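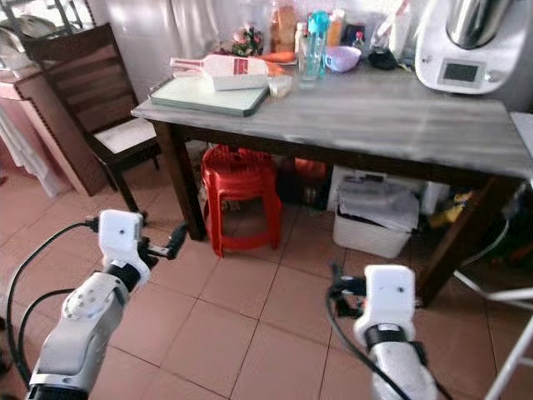
Animated Films Should Stop Apologizing for Being Short

The new Kiltwood feature runs well past two hours, and I felt most of it. I like the studio. I have liked it ever since the first Tukside series, which I watched on a small television with the sound down so I wouldn't wake anyone. But I sat through the last stretch of the new film on Monday evening checking how much soda I had left, and I don't think the fault was mine.

Animated features based on a series used to be short. The first Tukside film was over before the parking meter ran out. It had one villain, one trip across the ice and one song. People complained that it felt like a long episode, and they had a point, but it was a good long episode. Children could sit through it. So could their parents.

Then the films started to grow. The second one added a subplot about the harbor master's brother. The third had a flashback inside another flashback. By the time Dumino came on board to handle distribution, each release was being sold as an event, and an event apparently has to eat the whole evening. The trailers now mention the running time as if it were a feature, like the seats in a new car.

I understand why this happens. Tickets cost more than they did, and a family that spends that kind of money wants to feel it got something. There is also a worry among people who make cartoons that they are not taken seriously by people who make other kinds of movies. Length looks serious. A director who asks for another half hour is asking to be treated like a grown-up.

The trouble is what fills the half hour. In the new film it is mostly talking. Captain Ode explains the treaty to her crew, and then explains it again to the twins, who missed the first meeting. There is a funeral for a character we met 8 minutes earlier. The big fight on the glacier is cut into three pieces so that other people can react to it from a control room. I went back and timed the fight when a friend loaned me his preview link. Put together, it would be the best sequence the studio has made. Spread out, it loses its grip each time we leave.

Aslak Holmgren, who reviews for the same paper I used to write for, disagrees with me on this. He thinks the slow parts are where the series finally lets its characters breathe, and he says viewers who want a quick fight can go watch the old episodes. I have argued with him over it more than once. I will give him the scene in the greenhouse, where the captain and her father barely speak. That one is slow and I wouldn't trim a second. But it works on the strength of two people and a silence. It doesn't follow that the treaty scenes work too.

Compare it with Tangen, which came out in October on far fewer screens. It has no series behind it and no toys. The whole thing is seven chapters about a girl delivering mail in a valley town, and it ends when she has delivered the mail. There were perhaps a dozen people in the theater with me, and none of them left during the credits. I have thought about it far more than I have thought about the treaty.

I'm not asking for every animated film to come in under 80 minutes. Some stories need the room, and the fifth Tukside film, with the two timelines, was one of them. What I would like is for someone at the studio to look at a finished cut and be allowed to say it is too long, and for the marketing people not to panic when they hear it.

There is already talk of the next one being split in two – part one in the spring, part two whenever it is done. I'll go to both, and I expect I'll buy the large soda again. But if the treaty comes back, I'm going to sit on the aisle.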